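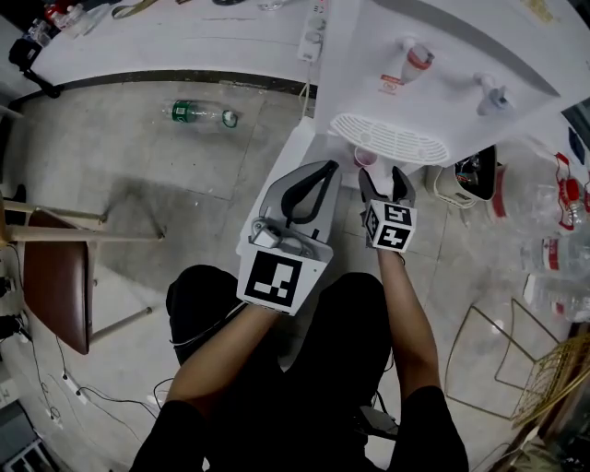 Heißwasser würde ich mit den Greifern überhaupt nicht mehr machen, schrieb mir Kazimiera Duda gleich unter den letzten Eintrag, und zwar so lange nicht, bis klar ist, warum die Finger aufgehen. Recht hat sie! Kalt reicht zum Üben völlig.

10.10.2019 — aus der Werkstatt in Mirnach

Also zum Fehler, der mich seit September beschäftigt und den ich inzwischen richtig spannend finde: Beim Abspielen einer aufgezeichneten Bewegung hält der Greifer den Becher sauber fest, hebt an, und dann springt die Fingerweite plötzlich auf ganz offen. Kein Zögern, kein Rutschen — einfach auf. Einmal landeten mehr als 40 Milliliter auf dem Boden, zum Glück kalt.

Zuerst hatte ich die Mechanik im Verdacht und habe einen Abend lang Schrauben nachgezogen (umsonst). Im Log stand es dann ziemlich deutlich: Sobald der Marker aus dem Blick gerät, schreibt mein Skript eine Null in die Fingerweite, und Null heißt bei mir dummerweise »offen«. Zwei Zeilen Code, herrlich blöd! 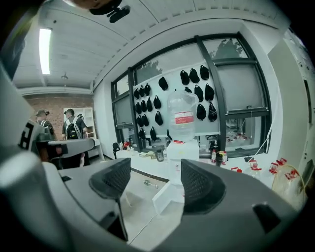
Greifer mit Marker, dahinter der Wasserspender.

Jetzt gilt: Marker weg, letzter gültiger Wert bleibt stehen, nach 2000 Millisekunden stoppt der Arm. Den Not-Halt habe ich außerdem auf einen eigenen Stromkreis gelegt. Als Nächstes kommt der Test mit schrägem Licht, da ging der Marker bisher am häufigsten verloren.

Kontakt | © 2019 Werkstattblog Mirnach | Nach oben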